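Drovora Cork Recovery Slides: Eight Weeks In

I have cranky feet. I've had plantar fasciitis on and off for six years, I work on a concrete floor, and by the time I get home I'm walking like my grandmother. So when my coworker Ljubica would not stop talking about her Drovora slides I gave in and bought the cork ones. They were $40, and I paid for them myself.

I wear a women's 8 and a half, and Drovora only does whole sizes. The chart says to go down. I went down, and my heel hung off the back like a diving board! I swapped them for the 9 and that was right. The exchange was painless, I'll give them that (a guy named Velimir answered my email the same afternoon and didn't make me fill out a form). If you're between sizes, go up and ignore the chart.

The first few days were not great. The footbed is cork with a thin suede layer on top, and it's firm. Like, really firm. The arch sits farther back than I'm used to and I had a sore spot right in the middle of my foot for most of that first week. I wore them an hour at a time around the house, then two hours, and somewhere in the second week I noticed I'd cooked a whole dinner in them and hadn't thought about my feet at all. That's pretty high praise coming from me.

Mornings are where I feel the difference most. I keep them next to the bed and step right into them, so my feet never touch the bare floor, and that awful first-step stab has gone from every day to maybe twice a week. My physical therapist, Ankica, says the stretching deserves most of the credit. She's probably right, but I was stretching before too.

Stuff I don't love: the strap has a buckle that jingles. It's a small jingle, but my dog now thinks I'm getting the leash every time I walk to the bathroom. The suede shows every toe print. And you can't get them wet, so they're no good for the yard after it rains or for the pool, and they definitely can't go in the shower at the gym. For that I went back to cheap molded slides, the squishy all-in-one kind you just rinse off. 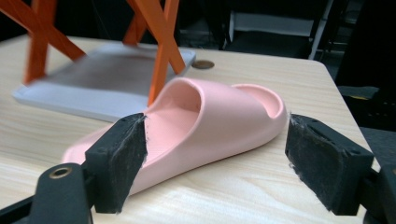

The pink molded kind, with the wide strap and the thick sole.

Those are a totally different animal. You sink into them, they feel like heaven for twenty minutes, and then (for me anyway) my arches start complaining. I'd still never be without a pair. They're for wet places and for running the trash out, and the Drovoras are for standing at the stove.

I also tried the Daritz felt clogs last winter, if anyone's wondering. Lovely and warm, no arch at all, and I slid across the kitchen in them more than once. They live at my sister's now.

Would I buy the Drovoras again? Yes, in the 9, and I'd probably get the dark brown so the toe prints don't bug me so much. They've announced a version with a plain strap and no buckle for August, so if you can hold off a bit, I would. The soles on mine have hardly worn, but the cork has one little chip at the left heel from when I dropped a cast iron lid on it. I rubbed some wood glue in there and it's holding fine so far.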